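Garment Handling Cells: Frequently Asked Questions

Trildale Textile Robotics Group – guidance for operators and partner sites

This page collects the questions which we receive most often about our working rules for two-arm garment handling. The rules are called the Brarside rules, after the site where they were first written down. They are house rules. They do not replace the law, or the risk assessment which you must make for your own cell.

Who has to follow these rules?

Everyone who starts, supervises or records a run in a folding cell, also if it is only for one hour. Visitors do not need to read all of it, but they must be told where the stop button is and where they may stand.

Do the rules apply when the arms are small and slow?

Yes. Many people think that a light arm can do no harm. A light arm can still pinch a finger, and two arms which pull at the same cloth can close on a hand between them. Please treat the whole table top as a shared danger zone as long as the motors have power.

How should the gripper pads be checked?

Look at both pads of each gripper before the first run of the day, and again after every 100 cycles. Check the screws, the edges and the surface of the pad. A rough edge will pull threads out of a knitted fabric, and a loose pad will turn under load.
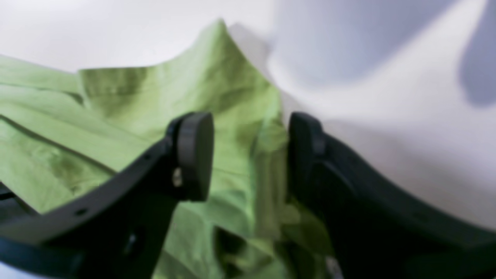 Pads must always be changed in pairs. If you change only one, the two sides will not have the same grip, and the cloth tends to slip towards the newer pad. Write the change in the cell log together with your initials.

What may lie on the table during a run?

The garment, and nothing that the task does not need. Pens, tools and cups belong on the side shelf. At the end of a shift we ask you to wipe the table, because dust and lint make the wrist cameras less reliable.

How hard may the arms pull on a garment?

Only so hard that the main folds open. The limit in the Mosero control software is set to level 42 for shirts and other light garments. Please do not raise it to save time. When a garment does not open at this level, the grasp is in the wrong place, and more force will only stretch the seam.

May I help the robot with my hand if the cloth is stuck?

No, not while it is moving. Press pause, wait until both arms are still, and only then reach in. If you have to pull the cloth out of a gripper, open the gripper by the software first. This rule is the one most often broken, usually by experienced people. 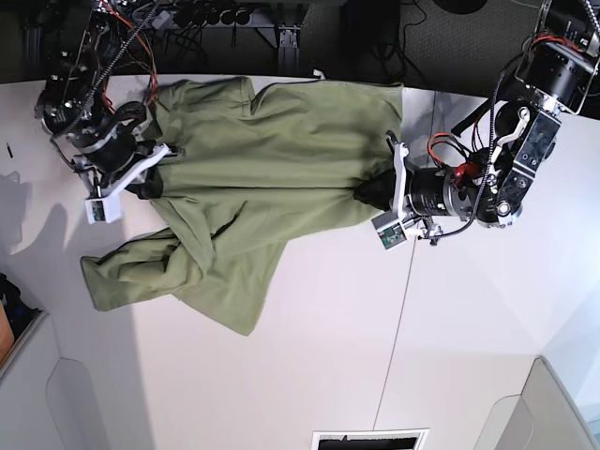
After you have touched the garment, the run counts as assisted and must be marked so. An assisted run is not a bad run. It is only a problem when it is recorded as something else, for then the success rate which we send to our partners is not correct.

What about the cables?

Each cable needs enough slack for the full reach of the arm, but it must not be able to hang into the jaws. Move the arms slowly through their outer positions once in the morning and watch the cables while you do it. Floor cables should stay on the far side of the table – never where the operator walks.

How many people should be present?

At least 2 when the cell is in automatic mode: one at the controls and one within reach of the stop button. In May we tried to work with a single operator and a remote supervisor. We have gone back to the older rule.

When is a stretched garment good enough to fold?

The Kravets checklist, which our partner sites also use, asks for three things. Both grasp points are at corners or at the ends of an edge, the upper edge is near to straight, and no large part of the cloth is rolled up underneath. Small wrinkles are accepted. Sleeves may lie at any angle, if they are not caught in a gripper.
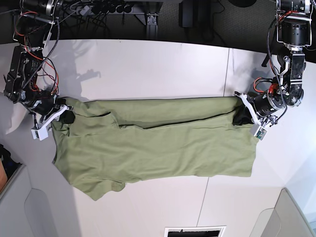 If one of the points is not fulfilled, let the robot put the garment down and try again. After the second failed try, stop the run and lay out the garment fresh. Longer series of retries only wear out the cloth and the motors.

How long do we keep the logs?

We keep them for 122 days. After this time the entries are deleted, except those which belong to an incident report.

What counts as an incident?

Any contact between a person and a moving arm, also without injury. In addition any torn garment, any cable pulled from its connector and any stop for which you have no explanation. Fill in the short form before you start the cell again – the long form can wait until the end of the shift.

Can we change the rules for our own site?

You can make them stricter without asking. If you wish to make one of them weaker, please write to the Trildale office first and describe what you will do in its place.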